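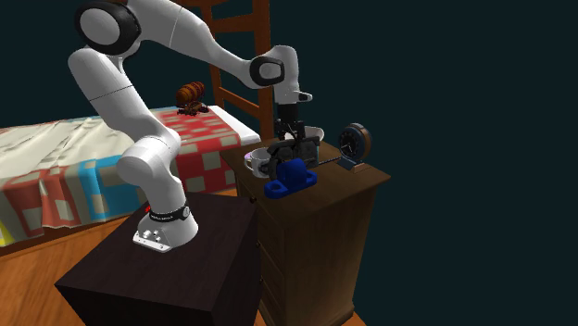 When Voltgate put its first robot arm through a home assistance trial, the safety paperwork ran to 15 pages and almost all of it came from factory rules. It covered fences, floor markings and emergency stops on the wall. There was very little in it about bedrooms.

The company's head of test practice has spent much of the time since then rewriting those pages. The result is an internal code for robots that work near furniture and personal belongings, and it went to Voltgate's partner firms, Menov and Clarkwood, for comment in November. We spoke at the Voltgate office, in a meeting room with a printed draft on the table and pencil notes down both margins.

The code starts with simulation. No new task goes to a real arm until it has been run 400 times in a simulated room, and the room has to be furnished.

"People used to test on a bare table with one block on it," the head of test practice said. "You get very good numbers that way. Then you put a mug next to the block and the numbers drop, and now you have a report you can't use."

Under the draft, every simulated room must include items that have nothing to do with the task. At least one has to be breakable and at least one has to stand close enough to the target that a careless approach would hit it. Bedding and cords are listed separately. The drafters argued over cords for a long time.

"A cord is thin, it moves, and it's attached to something you care about," the head said. "If the gripper closes on a cord and the arm lifts, whatever is on the other end comes along. We wrote that any contact with a cord is a failed run, even if the arm finishes the task. Menov thought that was too strict. They may still get it changed."

The rule on failed runs is the part that partner firms have asked about most. In the older paperwork, a run counted as a success if the object ended up in the right place. The draft asks for a second score covering everything else in the room. An arm that picks up the right object and knocks over a clock has passed the first score and failed the second, and both go in the report side by side.

"We don't let people average them," the head said. "Somebody always wants to average them."

Speed is handled in section 4. The arm has to slow down before the fingers are level with the top of any nearby object, and it has to pause above the target before closing. The length of the pause is left to each team, which must write it down and keep it the same for the whole series. Clarkwood's reviewers asked for a fixed value. The head is against it, on the grounds that a heavy gripper and a light one settle differently.

I asked whether a simulated room can tell anyone much about a real one. The answer was careful.

"It tells you about reach and clearance. It tells you whether the wrist can get in there without the elbow going through a wall. Friction, I trust less. Cloth, I trust very little. A quilt in software is a guess."

For that reason the code doesn't accept simulation results as proof of safe contact with fabric. Those checks have to be done on hardware, with 2 people present, one of them holding the stop button and doing nothing else. The draft says the person on the button may not take notes. That line was added after a trial in which the operator was writing when the arm drifted.

"Nothing got broken," the head said. "But the stop came late, and we could see from the log how late."

There are gaps. The draft has no section on pets and only a paragraph on children, which says that neither may be in the room. It says little about lighting, though a group at Moodley has offered to write that part. And it doesn't yet cover arms on wheels. Everything in it assumes a base that is fixed in place.

Comments from the partner firms are still coming in. Most so far concern the record sheet, which several teams find too long. The head has agreed to drop the box for room temperature and is keeping the rest.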